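Drundard Block Storage and Bin Wear Study
Interim progress report to the Kauppinen Fund
Reporting period ending January
Prepared by Orvokki Lindqvist, Wullemham workshop

1. Purpose of the work

The grant covers a study of storage bins used for small, bar-shaped parts. The parts are the red and green Drundard blocks supplied to schools and training shops. Two questions were set in the proposal: how the inside surfaces of a bin change under repeated filling and emptying, and whether a damaged surface leads to marked or rejected blocks. A third question, on labeling, was dropped at the first review and no money has been spent on it.

2. Work completed

All 11 bins on the test list have been received, cleaned and entered in the log. Each was weighed empty, and its floor and four walls were graded on the five-point wear scale agreed with Farah Majimbun. Grade 1 is an unmarked finish. Grade 5 is a finish worn through over most of the panel.

The first loading series is finished. It consisted of 3,000 fill-and-empty cycles per bin, using mixed red and green blocks dropped from a fixed height. Urho Lehtinen kept the cycle log and inspected the bins at set intervals. The second series uses fewer blocks per bin, which leaves them free to slide and strike the walls. It began later than planned after a delay in the delivery of replacement blocks from Foltov.

Panels are graded separately. An average for the whole bin was tried early in the period and gave poor agreement between graders, mainly where one wall was heavily worn and the others were not.

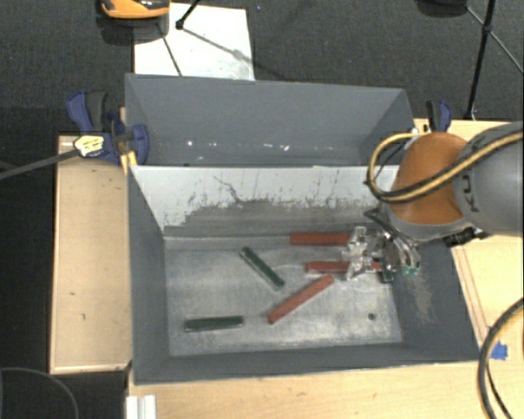 Reading time: 3 min

3. Condition of the gray bins

Wear on the gray bins is uneven. The left wall of the front bin is plain dark gray, while its back wall carries an irregular band of scraped finish over the lower portion, with vertical scratches and speckles along the boundary. A jagged scratch runs down the same wall, left of the middle. The right wall has a patch of light scuffing. The floor is bare metal, scuffed and cloudy. Grades entered for this bin are 4 for the back wall and floor, 3 for the right wall and 2 for the left.

The outward slope of the walls was not treated as a variable in the proposal. Vaughan Pearce has suggested that a sloped wall guides a block down into the lower part of the panel, where most of the scraping is found. The present data cannot confirm this. A straight-walled bin of similar size has been requested from Wullemham stores for comparison.

4. Condition of the blocks

A sample of 168 blocks was drawn after the first series and checked for edge damage, color transfer and change in length. Edge damage was the most common fault. Color transfer was harder to judge on green blocks than on red, as gray marks show poorly against the darker color. Green blocks will be checked under a side lamp from now on, and those already graded will be graded again. No block in the sample was outside the length tolerance.

5. Problems and changes

Two graders disagreed by more than one grade on 2 panels. Both panels were graded again by Pirjo Valtonen and her figure was entered. The wording for grades 3 and 4 has been revised to separate surface scuffing from loss of finish.

Cleaning with a damp cloth was found to lift loose finish from worn walls. Bins are now brushed dry before inspection. Grades recorded before the change have been kept and flagged in the log.

6. Spending

Spending on bins and bench time is within budget. Spending on replacement blocks is over, owing to the second order from Foltov. We ask that the unspent labeling allowance be moved to this line. No increase in the total grant is requested.

7. Next period

Complete the second loading series.
Regrade the green blocks from the first sample.
Run the straight-walled bin through the same cycles, if it is received in time.
Send draft wear tables to the fund for comment.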